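Disassembly cell notebook - Wednesday
Equipment planning for second cell
Entry: Amrit Tremblay

Started the parts list for cell 2 this morning. The request has to be with purchasing by the end of January, and the draft inherited from the first cell is mostly guesses that were never corrected. Going line by line against what we run now.

Scope stays the same as cell 1: tower on its side, panel already off, fixture tray to the left, slotted aluminum table. The Plida order form wants a work envelope before they will quote an arm. Measured from the far corner of the chassis to the far corner of the tray, with the gripper vertical. The arm we have reaches both without going near its limit, so the next size up is not justified. Struck it from the draft.
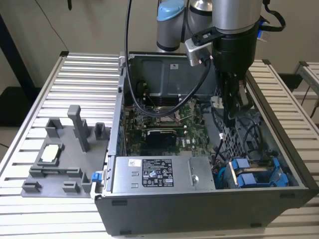

Cable management gets its own line this time. In the first budget it was lumped under "misc" and ran out before the arm was commissioned. Items: clamp set, one spare gripper cable, one spare camera cable, sleeving. Skernine sells the clamps in packs of 4. Two packs. The spare cables should be ordered with the arm - ordered separately they ship from a different warehouse and the lead time goes from 13 days to 60.

Grippers. Two options on the table:

Vornwood: same unit as cell 1. Known finger mounts, no driver work, spares interchangeable. Higher unit price.

Mujić: cheaper, wider stroke, different flange. Needs an adapter plate and a new finger set. The adapter adds length at the wrist, and length at the wrist is what we have least of when working down inside a case.
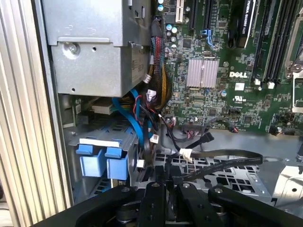
Leaning Vornwood. The saving on the Mujić is gone once the adapter and the machining hours are counted, and the hours are the part I trust least. Will still ask Mujić for a loaner before closing it out. If they say no, the line goes in as Vornwood and stays there.

Fingers: budget 4 pairs, printed in house. Material cost only. Wear on the current pairs has not been logged properly, so the replacement interval is unknown. Start logging it.

Fixture tray: reprint the existing design, no changes to the posts. The chip recess is fine as drawn. Add a second tray to the list so one can be modified while the other is in use.

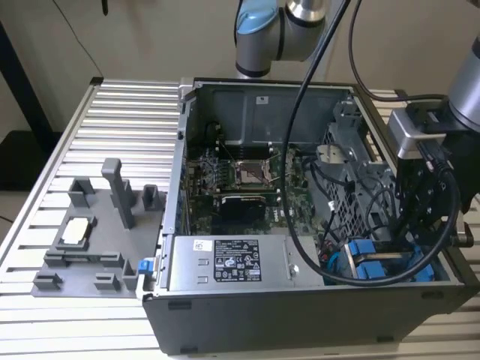 Cameras and lighting

One fixed camera, one wrist camera per arm. Same models as cell 1 so the calibration scripts carry over. Two spare lenses. The mounting bracket is our own drawing, sent to the shop with the rest of the metalwork.

Lighting was left out of the first budget and should not be again. Asked for a diffuse panel over the table, dimmable. Plida has one in the catalog but it needs its own supply, so add that too.
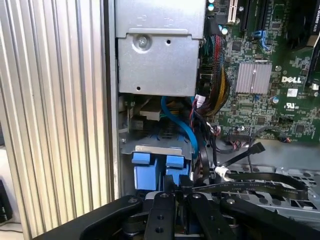 The wrist camera resolution question came up again at 2:00. The proposal was to pay for the higher-resolution model in cell 2. I don't see the case for it. With the gripper down in the chassis the current view still gives the DELL lettering on the board and QUADRO on the edge of the graphics card, and the ribbed side panel throws bright highlights that more pixels would not fix. Money is better spent on the diffuse panel. Recorded as no change, to be revisited if label reading becomes a task requirement.

Target machines: keep buying used towers of the same family. Mixed models would mean a new tray and new taught positions for each one. Put 13 units in the request, stored flat on the shelving we already have.

Open items:
- Mujić loaner, yes or no
- Plida quote with the smaller arm, cables on the same order
- supply rating for the light panel
- finger wear log, sheet to hang by the cell
- ask whether the table extrusion can come cut to length from Skernine

Draft total not entered here until the Plida number is in.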